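3.2 Collecting demonstrations

All demonstrations were recorded at the Motstead site over two blocks of sessions, the first in October and the second the following spring. Two operators took part. Agnes Paterson had used the teleoperation setup for an earlier study, and Lewis Mowat had not used one before. Each operator was given a practice period before recording began, and nothing from the practice period is in the data. We did not set a style for either of them. They were told which object to move and where to put it, and were otherwise left to choose their own approach.

Two ways of showing the task were compared. In the first, which we call hand guiding, the operator stands beside the robot, holds the forearm and moves it through the task while the joints are kept light by gravity compensation. The fingers cannot be moved well this way, so closing and opening are triggered with a foot switch that runs a fixed grasp. In the second, remote control, the operator wears a tracked glove and watches the workspace on a screen. Wrist position and finger bend are sent to the robot continuously, and the operator can change the shape of the hand at any time during the reach. The mapping from glove to hand follows the method of Ní Mhurchú, with one change: the thumb is scaled separately from the fingers. Without this change Mowat tended to bring the thumb across too early and push the object away before the fingers had closed.

The recording software was Istell, running on a computer next to the workspace. It stores joint positions, commanded positions, motor currents and the wrist camera video against a common clock. Joint data were written at 100 Hz and video at 30 frames per second. For training, the joint data were sampled down to the video rate by taking the nearest earlier value. We tried interpolation as well and saw no difference in the trained policies, so the simpler method was kept.

Each operator gave 38 demonstrations per object under each of the two methods. A demonstration began with the hand at a fixed rest pose and ended when the object had been released and the hand had moved clear. If the object fell, the operator was asked to stop, and the attempt was recorded again from the rest pose. Failed attempts were kept in a separate folder and were not used for training in this paper. They are used in the error analysis in Section 5.

3.3 Dividing the task into stages

Early policies trained on whole demonstrations were poor at the point where the hand changes from moving through free space to closing on the object. Demonstrations differ most at this point. Paterson slowed down well before contact and made small sideways corrections. Mowat moved quickly, stopped, and then corrected while already low over the object. Averaging the two gave a motion that did neither, and the hand often came down off center.

We therefore marked four stages in every demonstration: approach, alignment, grasp and transfer. Approach runs from the rest pose until the fingertips are within a set distance of the top of the object. Alignment runs from there until the first finger begins to close. Grasp ends when motor current in the thumb and at least one finger passes a threshold, and transfer covers everything after that. The boundaries were found automatically and then checked by one of the authors, who moved the boundary in 27 cases. Most of these were hand-guided demonstrations in which the operator had rested the forearm for a moment and the pause had been read as the end of the approach.

Figure 4 shows a view of the alignment stage taken by the wrist camera. The object is a small green plastic container with a white screw cap, standing upright on the table. The fingers point down over it and the container lies below the gap between them and the thumb. For a narrow object of this kind, the width of the gap and the place of the cap inside it are the two things the policy most needs to get right.
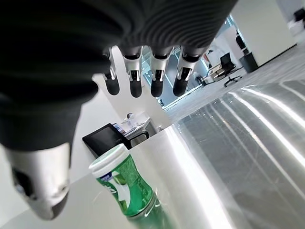 Figure 4. Wrist camera view during alignment over an upright container.

The alignment stage was given its own loss weight, set to three times that of the other stages. Higher weights made the hand hover over the object without closing. We also cropped the video less tightly than in our first experiments. A tight crop around the fingers removes most of the background, but it also removes the table edge, and policies trained on the tight crop were worse at judging height.

The wrist camera turns with the hand, so the horizon in the video can be steeply tilted. We did not correct for this. A version in which the video was rotated upright using the measured wrist angle was slower to train and did no better on the test objects. The policy receives the wrist angle as part of its input in any case.

3.4 Differences between the two methods

Hand guiding gave shorter demonstrations and smoother wrist paths. Remote control gave more varied hand shapes, especially in the thumb, and more corrections during alignment. Both operators said they found it hard to judge depth on the screen, and the remote demonstrations show this as a pause just above the object that is mostly missing from the hand-guided set.

There is one problem with the hand-guided data that we did not solve. The operator's arm and sleeve sometimes enter the wrist camera's view, and a policy can learn to depend on them. We removed the affected video from training where it could be found by a simple motion check. The remaining hand-guided data were combined with the remote data for the mixed policy, and the code for the check is part of the Atano repository together with the stage labels.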